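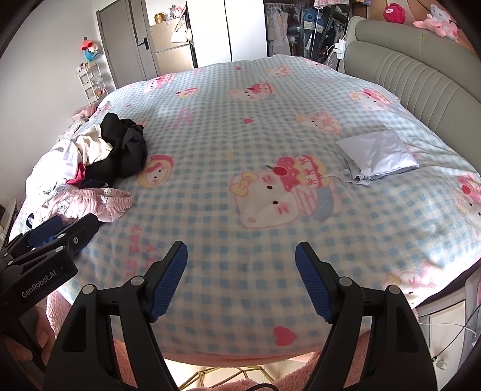

To: the Rizvi home-keeping list
Subject: Re: folding on the bed, and thin white things

Kausar Mengal wrote:
> I fold on the bed and everything slides back into the heap.
> Also thin white tops come out with creases across the front.
> What do you do? And do you sort first?

Dear Kausar,

I had the same trouble until July, when I changed the order of work. Now I do it so:

1. Push the whole heap to one side of the bed and leave the other side free. I do not sort by person. I take the white things first, while my hands are patient.

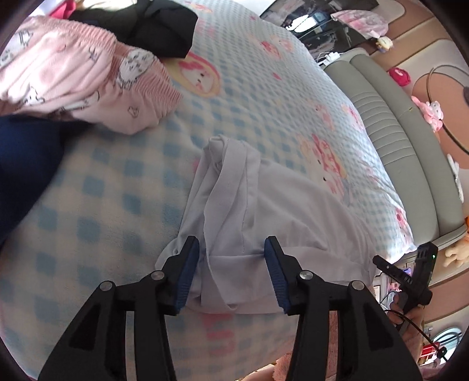 2. Find the hem and the shoulders before you fold anything. A garment that is bunched must be opened completely, and I smooth it from the middle outwards.
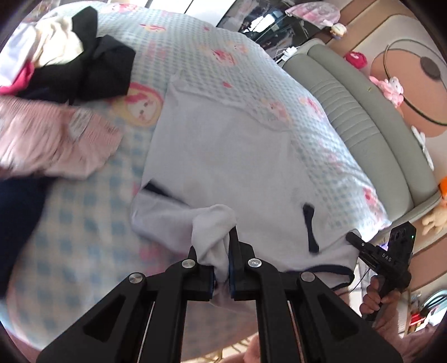 With thin cloth I do not press hard, I only pull the lower edge a little. If there is piping on the hem, let it lie straight, and the rest will follow. The cover on the bed should be flat too.

3. Dark clothes come last. Small items I collect in a Luvo bag, so they are not lost under the pillows.

I start at 19:00 and for one bed of laundry I need two songs more than I would like.
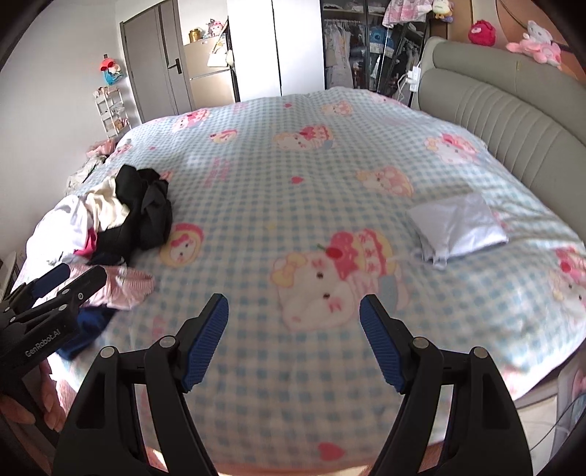 The bed with the heap on the left and the folded satin-like bag on the right.

Does anybody fold on a table instead? My back would be grateful.

With kind regards from Zistitura,
Gikum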